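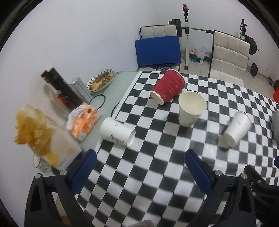
Section 7: Looking after the finger pads and linkages

By the time you reach this section you will have your Namo hand-held gripper charged, paired and sitting comfortably in your hand, and you may well have spent a happy hour picking things up with it. The part that does most of the work, and takes most of the wear, is the pair of padded fingers at the front. They don't ask for a great deal of attention, but a few minutes now and then will keep them closing evenly. A gripper that closes unevenly makes for muddled recordings, and those are no fun to sort out afterwards.

Everything in this section can be done at an ordinary table with the tools from the Namo pouch: the small hex key, the pin driver, the soft brush and the lint-free cloth. You will also want a few paper cups for the checks at the end. Paper cups are good for this, as they give way under very little pressure and show you straight away if one finger is pushing harder than the other.

When to do it

Wipe the pads at the end of every day's use. Go through the full procedure after every 200 hours of recording, or sooner if you notice cups turning in the grip, a clicking from the linkage, or one finger arriving before its partner. If you record around food, and plenty of our customers do, please wipe the pads more often. A little sauce on a pad is surprisingly slippery and dries into a film that is a nuisance to shift.

CAUTION: Switch the gripper off and unplug the charging lead before you begin. The fingers are sprung and will close if the trigger is knocked. They won't do you any great harm, but they do pinch.

7.1 Cleaning the pads

1. Lay a cloth over the table. Small parts roll a long way on a bare glass or polished top, and a cloth will stop most of them.
2. Open the fingers fully and slide the trigger lock across until it clicks.
3. Brush each pad from the base towards the tip. The surface is textured, so go gently and let the bristles get down into the pattern.
4. Dampen the lint-free cloth with plain water and wipe both pads. For anything sticky, add one drop of washing-up liquid to the cloth and wipe again with clean water.
5. Leave the pads to dry in the air. Please don't hurry them along with a hairdryer, as the warmth softens the glue underneath.

NOTE: Never use white spirit, nail varnish remover or screen wipes. They turn the pad surface shiny, and a shiny pad has lost its grip for good.

7.2 Checking the linkage pins

Each finger is carried on a linkage with triangular cut-outs, held together by round silver pins. The pins are a snug push fit and are meant to stay put, though a gripper that has been dropped may have one sitting a little proud.

1. With the trigger lock still on, run a fingertip across the heads of the pins. They should all feel level with one another.
2. If one stands up, set the pin driver squarely on it and press down firmly with the heel of your hand. Don't use a hammer.
3. Look through the cut-outs for crumbs, threads and pet hair, and brush out whatever you find.
4. Release the lock and squeeze the trigger slowly a few times. The movement should be smooth the whole way, with no catch in the middle.
5. If there is a catch, put one small drop of Cosberg light oil on the side of each pin, work the trigger again, and wipe away whatever comes out. Keep the oil well clear of the pads.

CAUTION: If a pin turns freely or lifts out between finger and thumb, stop using the gripper and order linkage kit 447 from Kerness Spares. A worn hole can't be mended by pushing the pin back in.

7.3 Replacing a pad

Pads are sold in pairs and should always be changed in pairs, even if one still looks perfectly good. A new pad opposite an old one will pull everything to one side.

1. Lift the corner of the old pad nearest the base and peel slowly towards the tip.
2. Rub off any glue left behind with your thumb.
3. Take the new pad by its edges, remove the backing paper and line up the base first. You will get one good try at this, so take your time.
4. Press along the whole length and hold while you count slowly to 100.
5. Do the other side, then leave the gripper open and unused overnight.

7.4 The paper cup check

1. Set out your cups with at least one standing upright and the rest lying on their sides, pointing in different directions. Empty cups only, please.
2. Pick up the upright cup by its middle, lift it a hand's breadth and hold it still. The sides should dent equally, if they dent at all.
3. Put it down and let go. If the cup shuffles sideways as the fingers open, one finger is lagging, so go back to 7.2.
4. Pick up each of the tipped cups, turning your wrist to suit. A cup with a rippled sleeve is a good one to finish on, as a tired pad will often skate along the ridges.
5. If all the cups come up cleanly, note the hours in the Whiteley logbook and unlock the trigger for normal use.

If you work with a pair of grippers, do both on the same occasion and check each with the same cups. Left and right units wear at different rates, depending mostly on which hand you favour.

Wiping the camera window is covered in Section 8.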